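住区事务论坛 > 公共浴室与更衣间用品管理
主题:关于塑封未拆的瓶管类洗护用品如何归位与登记的征求意见

发帖人:Javden宿舍后勤组
发表于 2023年9月2日

各位住户、各楼层联络人: 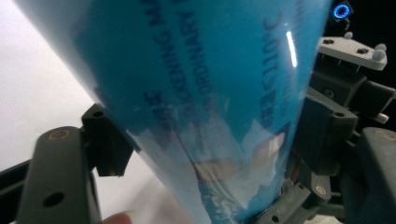 本组现就公共浴室储物架上洗护用品的存放办法征求意见。自夏季整理以来,架上同时存有三类物品:外层塑料薄膜完好的、薄膜已部分脱开的、已启用的。三类混放,既不便于清点,也不便于住户取用。蓝色管状的增厚类产品(管身印有英文大写字样“THICKENING”)即属较常引起疑问的一种,有住户询问其外层薄膜应否在上架前去除,亦有住户询问其应直立还是平放。

本组初步拟定如下:
一、外层薄膜完好者,一律保留薄膜,存入上层封闭柜。
二、薄膜已脱开者,除去残余薄膜后移至中层开放架,并于管底贴注启用月份。
三、已启用者归个人篮筐,不得留置公共架面。
四、管状物品平放,标识朝外;瓶状物品直立。

本次整理登记在册的用品共163件,封闭柜现有6层隔板可供使用。请于本帖内提出意见,本组将汇总后发布正式办法。

――――――――

1楼 回复人:surberg_北楼

后勤组:
来函收悉。本楼层对第一条、第三条无异议。对第二条有一处疑问:薄膜脱开是否等同于启用,拟稿未作区分。部分产品薄膜在运输途中即有破损,而管口封闭如初。若一律贴注启用月份,则日后据此判断使用期限,将与实际情形不符。建议改为“薄膜已脱开而管口未开启者,注明上架月份”。

――――――――

2楼 回复人:Jeanine Desmet

同意1楼关于用语的意见。另就第四条提出不同看法。

管状洗护用品平放,占用隔板面积较大,且圆形管身易滚动。本人曾负责Skultow会馆浴室的用品存放,该处采用浅盒直立的方式,管盖朝下,取用时内容物已在出口一端,住户反映较好。请后勤组考虑将第四条修改为管状物品直立入盒。

――――――――

3楼 回复人:后勤组_记录

回复1楼:意见采纳,“启用”一词将在正式稿中另作定义。

回复2楼:直立方案本组曾予讨论。当时未采纳的理由有二,其一为上层隔板间距偏低,较长的管身无法直立;其二为需另行购置浅盒,费用尚未列支。如楼层愿意先行试用,本组不持异议。

――――――――

4楼 回复人:Vratislav Kubíček

对第一条持保留意见。

保留塑料薄膜,从清点角度看固然方便,从使用角度看则不然。薄膜起皱反光,管身上的文字不易辨认,隔着一层薄膜查看小字说明尤为吃力。年长住户已不止一次将护发产品误认作沐浴产品取走。薄膜内侧一旦进入潮气,亦不易散去。浴室不同于仓库,湿度常年偏高,建议凡进入浴室区域的用品,一律先行去膜,薄膜统一投入更衣间门口的回收箱。

需保留包装的备用品,应存放于走廊储藏室,不宜放在浴室柜内。

――――――――

5楼 回复人:surberg_北楼

不赞同4楼意见。

薄膜是住户判断该物品是否被他人使用过的直接依据。去膜之后,管盖是否开启过,仅凭外观难以确定。本楼层去年12月曾因此发生争议,事后所有无法确认状态的用品均作清退处理,造成浪费。至于文字辨认问题,在隔板边缘加贴中文品类标签即可解决,不必以去膜为代价。

――――――――

6楼 回复人:Vratislav Kubíček

5楼所述12月的情况,本人知悉。但该次争议涉及的是开放架上的用品,与封闭柜无关,以此作为封闭柜保留薄膜的理由并不充分。

中文标签的建议可以接受。请在标签上写明用途(洗发、护发、沐浴、洁面),不必照录外文产品名称。外文名称多为宣传用语,对区分用途帮助有限。

――――――――

7楼 回复人:malý_工务

从设施方面补充说明。

封闭柜使用Malý型号隔板,可调节高度。现有6层如减为4层,间距即可容纳较长的管状物品直立,2楼所提方案在技术上可行,但总存放量将相应减少。具体减少多少,取决于各类物品的比例,需由后勤组提供分类数字后方可测算。

关于潮气,封闭柜背板设有通风孔,前次检查时其中一部分被纸箱遮挡。请各楼层在放置物品时与背板保持距离。此项与薄膜去留无关,均应执行。

――――――――

8楼 回复人:西翼住户代表

本楼层征询了住户意见,结果不一,现如实转达:

多数住户希望保留薄膜,理由与5楼相近。少数住户认为薄膜难以徒手撕除,湿手操作尤为不便,希望在更衣间配置圆头剪刀。另有住户提出,个人篮筐尺寸偏小,较粗的管状产品横放后篮盖无法合拢,第三条执行有困难。

以上请后勤组一并研究。

――――――――

9楼 回复人:Jeanine Desmet

关于8楼所提剪刀一事,请慎重。公共区域配置剪刀,须有固定位置与领用登记,否则不出一月即告遗失。可否由值班台代为拆除薄膜,住户领取时当面确认管口状态?如此,4楼与5楼各自关切的问题均有着落。

――――――――

10楼 回复人:Vratislav Kubíček

9楼方案可行,本人支持。唯值班台晚间仅一人,须明确受理时段。

――――――――

11楼 回复人:surberg_北楼

对当面拆除无异议。对受理时段有异议:本楼层轮班住户较多,若仅在日间受理,等于将其排除在外。请至少安排一个晚间时段。

――――――――

12楼 回复人:后勤组_记录

各楼意见已记录。现就已形成一致的部分先行说明:

(一)“启用”以管口或瓶口开启为准,薄膜状态另行标注。
(二)隔板边缘加贴中文用途标签,由本组制作,各楼层自行张贴。
(三)封闭柜物品不得遮挡背板通风孔。
(四)薄膜由值班台于住户领取时当面拆除,受理时段待与值班人员商定。

尚未一致的部分:管状物品平放或直立;隔板由6层减为4层;个人篮筐尺寸。上述事项留待下次例会讨论,届时请工务列席。在此之前,各楼层按现状存放,不作调整。

――――――――

13楼 回复人:malý_工务

收到。请后勤组于例会前提供管状、瓶状物品的分类件数,并附最长一支的长度。

――――――――

14楼 回复人:西翼住户代表

补充一项:西翼标签请多印7张,原有架面较其他楼层为长。

――――――――

15楼 回复人:后勤组_记录

同意加印。标签与分类清单一并送至西翼值班台,请派人签收。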